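Lists > Storage and Sorting > Archive > Thread view

Search this list Keywords Go

Re: [sorting] small items in one open box, upright or flat?

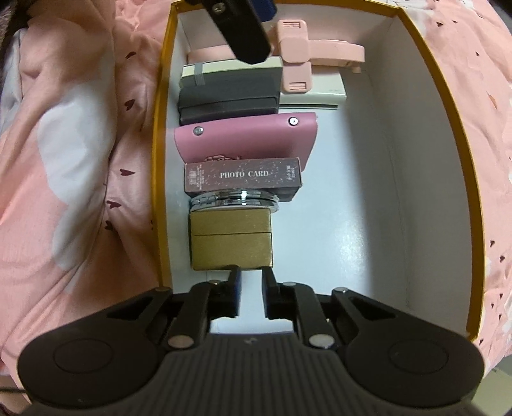
I would keep the single row and drop the idea of a second layer. Anything under a second layer gets forgotten, and the thin items end up bent.

Mostafa Filali wrote:
> I have 5 boxes to get through before January and they are all
> mixed: notebooks, wallets, gift boxes, clips, straps. Do you
> sort by type or by size? Marwa lays everything flat and says
> upright rows fall over as soon as one thing is taken out.

By size, front to back. Type only matters once there is more than one box of the same thing.

Marwa is right about the falling over, but it is a spacing problem. A row stays up if it is packed to the full length of the box. My current one is a plain cardboard box, white inside, with a small gold box at one end, then a round metallic thing, a pink "PHOTO CARD" box, a pink wallet with two snaps and a dark gray notebook. The notebook is the stiffest item and the wallet leans on it. If I take the wallet out I close the gap with a folded cloth - a sock works too.

Round items are the weak point. They roll when the neighbor is removed, so put them between two boxes and never next to fabric.

Straps and clips: I lay the strap across the far end, behind the notebook. Clips go on something with an edge to hold them. Loose in the bottom they scratch whatever is above.

On weight, I stop at 700 grams for a box without a lid. The Nulthorpe ones are 36 cm long and the base starts to sag past that. The Orach ones are 44 cm and no better.

Ashraf asked off list about dividers. I tried the Zikel card ones and took them out again. They use up space and the slots are never where the items are.

Nawal Amrani

We use cookies to remember your list settings. Accept Manage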